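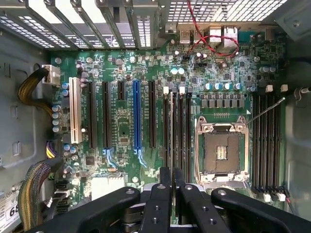
전산 자산 관리 입문
4강. 사무용 컴퓨터의 교체, 재사용, 폐기

강의실 306호
자료 수정일: 2024년 7월 26일

1. 지난 시간에 이어서

3강에서는 자산 대장을 만드는 법을 다루었다. 대장에는 기기마다 자산 번호, 일련번호, 구입일, 보증 만료일, 사용 부서, 설치 위치를 적는다고 했다. 이번 강의에서는 대장의 마지막 두 칸인 '상태'와 '처리 결과'를 채우는 과정을 본다. 3강 과제에서 가장 많이 나온 실수는 부서가 바뀐 기기의 위치를 고치지 않은 것이었다. 위치가 틀린 기기는 교체 시기가 되어도 찾을 수 없으므로 이번 과제를 시작하기 전에 각자 대장을 다시 확인해 둔다.

2. 수명이라는 말의 세 가지 뜻

컴퓨터의 수명은 문맥에 따라 다르게 쓰인다. 보고서를 쓸 때는 어느 뜻으로 썼는지 밝혀야 한다.

회계상 수명: 감가상각이 끝나는 시점까지의 기간이다. 이 강의의 사례에서는 내용연수를 5년으로 둔다. 회계상 수명이 끝났다고 해서 기기를 쓸 수 없게 되는 것은 아니다. 장부 가액이 거의 남지 않았다는 뜻일 뿐이다.

기술적 수명: 운영체제와 펌웨어의 보안 업데이트가 계속 제공되는 기간이다. 기기가 멀쩡하게 켜져도 업데이트가 끊기면 업무망에 연결해 둘 수 없는 경우가 많다.

물리적 수명: 부품이 고장 없이 작동하는 기간이다. 부품마다 차이가 크다. 팬과 하드디스크처럼 움직이는 부품은 마모가 있고, 전원공급장치는 열과 먼지의 영향을 받는다. 메인보드의 확장 슬롯이나 USB 단자는 꽂고 빼는 횟수에 따라 상태가 달라진다.

세 수명이 같은 날 끝나는 일은 드물다. 교체 계획은 대개 가장 먼저 끝나는 쪽에 맞추어 세우지만, 예산이 부족하면 기술적 수명을 우선으로 본다.

3. 교체 주기를 정하는 방법

교체 방식은 크게 일괄 교체와 순차 교체로 나눈다.

일괄 교체는 같은 시기에 들어온 기기를 한 번에 바꾸는 방식이다. 기종이 통일되어 설치 이미지 관리가 쉽고, 구매 단가를 협상하기에도 유리하다. 한 해에 지출이 몰리고, 교체 기간 동안 지원 인력이 부족해지는 것이 단점이다.

순차 교체는 해마다 일정한 비율을 바꾸는 방식이다. 지출이 고르다. 기종이 여러 가지로 섞이기 때문에 드라이버와 예비 부품을 기종별로 준비해야 한다.

사례: Devstead 사무소
Devstead 사무소는 오랫동안 일괄 교체를 해 오다가 순차 교체로 바꾸었다. 당시 담당자였던 모티머 페티그루의 기록에 따르면 전환 첫해에 가장 어려웠던 일은 어느 부서부터 바꿀지를 정하는 것이었다. 처음에는 신청 순서대로 배정했으나 신청서를 빨리 내는 부서에 새 기기가 몰렸다. 다음 해부터는 보증 만료일이 빠른 순서로 배정하고, 예외를 요청하는 부서는 사유서를 내게 했다. 사유서 양식은 부록 나에 있다.

토의할 점: 보증 만료일만으로 순서를 정하면 어떤 부서가 불리해지는가. 사용 시간이 긴 부서와 짧은 부서를 나누어 생각해 본다.

4. 재사용 판정

교체 대상이 된 기기를 모두 폐기하지는 않는다. 다음 순서로 판정한다.

가. 외관 점검. 케이스의 변형, 단자의 파손, 화면의 손상을 본다. 액체가 들어간 흔적이 있으면 전원을 넣지 않고 따로 분류한다.

나. 전원 시험. 전원을 연결하고 펌웨어 화면까지 들어가는지 확인한다. 날짜와 시간이 초기화되어 있으면 메인보드의 전지를 점검 항목에 적는다.

다. 저장장치 점검. 자가진단 정보를 읽어 상태를 기록한다. 이 단계에서는 자료를 지우지 않는다. 삭제는 5절의 절차에 따라 별도로 한다.

라. 메모리 시험. 시험 프로그램을 한 차례 이상 끝까지 돌린다. 오류가 나오면 모듈을 하나씩 꽂아 다시 시험한다.

마. 등급 부여. 업무용 재배치는 A, 교육용이나 예비기는 B, 부품 회수는 C, 폐기는 D로 적는다.

케이스를 열어야 하는 점검은 전원선을 뽑고 나서 한다. 정전기 방지 손목띠를 착용하고, 케이블을 분리하기 전에 연결 위치를 기록한다. 커넥터는 선을 잡고 당기지 말고 몸체를 잡고 뺀다. 걸쇠가 있는 커넥터는 걸쇠를 누른 상태에서 뺀다. 빼낸 나사는 위치별로 나누어 담는다.

등급은 점검한 사람이 적고 다른 사람이 확인한다. 수강생 실습에서는 두 사람이 한 조가 되어 역할을 바꾸어 가며 한다.

5. 자료 삭제

폐기나 기증 전에 저장장치의 자료를 복구할 수 없게 처리해야 한다. 휴지통을 비우거나 빠른 포맷을 하는 것으로는 부족하다. 파일 목록만 지워지고 내용이 남아 있을 수 있다.

덮어쓰기: 저장 영역 전체에 새 값을 기록한다. 하드디스크에 쓴다. 용량이 크면 시간이 오래 걸리므로 작업 일정을 미리 잡는다.

소거 명령: 저장장치가 제공하는 삭제 기능을 실행한다. SSD는 내부에서 기록 위치를 옮겨 가며 쓰기 때문에 일반적인 덮어쓰기로는 남는 영역이 생길 수 있어 이 방법을 우선으로 한다. 실행 후 결과를 반드시 확인한다.

암호키 폐기: 처음부터 전체 암호화를 적용한 장치라면 키를 없애 내용을 읽을 수 없게 한다. 복구용 키를 따로 보관해 둔 곳이 있으면 그것도 함께 없애야 한다.

물리적 파쇄: 장치가 인식되지 않거나 소거에 실패했을 때 쓴다. 파쇄한 장치의 일련번호를 기록하고 확인서를 받는다.

삭제 기록에는 자산 번호, 저장장치의 일련번호, 삭제 방법, 작업자, 확인자, 작업일을 적는다. 자산 번호만 적고 저장장치의 일련번호를 빠뜨리는 일이 잦다. 한 기기에 저장장치가 둘 이상 들어 있으면 각각 한 줄씩 쓴다.

6. 외부 업체에 맡길 때

수량이 많으면 수거와 파쇄를 업체에 맡긴다. 계약서에서 볼 항목은 다음과 같다.

운반 중 책임이 누구에게 있는가
재위탁을 허용하는가, 허용한다면 사전 동의가 필요한가
삭제 확인서를 기기별로 발급하는가, 묶음으로 발급하는가
회수한 부품의 판매 대금을 어떻게 처리하는가
수거한 수량이 목록과 다를 때 어떤 절차를 따르는가

사례: Wultgate 지점
Wultgate 지점은 수거업체 Hrynyshyn에 교체 기기 40대를 넘겼다. 지점의 인계 목록과 업체의 입고 목록을 맞추어 보니 5대의 일련번호가 서로 달랐다. 분실은 아니었다. 지점에서는 본체 뒷면의 번호를 적었고 업체에서는 펌웨어에 표시되는 번호를 적었는데, 메인보드를 수리받은 적이 있는 기기에서 두 번호가 달랐던 것이다. 당시 담당자 레오노르 팔캉(Leonor Falcão)은 이후 인계 목록에 두 번호를 모두 적는 칸을 만들었다. 확인서 정정에는 거의 한 달이 걸렸고, 그동안 대장의 처리 결과는 '보류'로 남았다.

이 사례에서 볼 것은 수리 이력과 대장의 관계이다. 메인보드를 교체하면 펌웨어의 번호가 비어 있거나 달라질 수 있다. 수리 완료 보고를 받을 때 번호를 다시 확인하고 대장에 적어 둔다.

7. 부품 회수와 보관

C등급 기기에서는 메모리, 저장장치, 전원공급장치, 확장 카드를 회수할 수 있다. 보관할 때는 정전기 방지 봉투에 넣고 규격과 회수일, 원래 기기의 자산 번호를 적은 표를 붙인다. 저장장치는 삭제 기록이 끝난 것만 부품함에 넣는다.

예비 부품을 많이 쌓아 두는 것은 권하지 않는다. 맞는 기종이 모두 교체되고 나면 쓸 곳이 없어진다. 해마다 3월에 부품함을 정리하고, 대응하는 기종이 대장에 남아 있지 않은 부품은 폐기 목록으로 옮긴다. 전지는 일반 쓰레기와 섞지 않고 지역의 수거 기준에 따라 분리한다. 부풀어 오른 노트북 배터리는 누르거나 구멍을 내지 말고 즉시 담당자에게 알린다.

8. 용어

내용연수: 자산을 사용할 수 있다고 보고 감가상각을 계산하는 기간
잔존가액: 내용연수가 끝난 시점에 남는다고 보는 금액
불용 결정: 더 이상 쓰지 않기로 하는 내부 승인
인계인수서: 물품을 넘기고 받은 사실을 양쪽이 확인하는 문서
설치 이미지: 운영체제와 기본 프로그램을 미리 구성해 둔 배포용 파일

9. 과제

실습용 대장(Julten 양식)에서 교체 대상 기기를 골라 등급을 부여하고, 등급별로 처리 계획을 쓴다. 계획에는 삭제 방법과 그 방법을 고른 이유를 포함한다. 3강 과제에서 만든 대장을 써도 되지만 위치와 상태 칸이 비어 있으면 먼저 채워야 한다.

분량은 표를 빼고 두 쪽 이내로 한다. 조별로 한 부만 내고, 표지에 조원의 역할을 적는다. 다음 강의 시작 전까지 제출한다.

다음 강의 범위: 소프트웨어 사용권의 등록과 회수. 교재 5장을 읽어 온다.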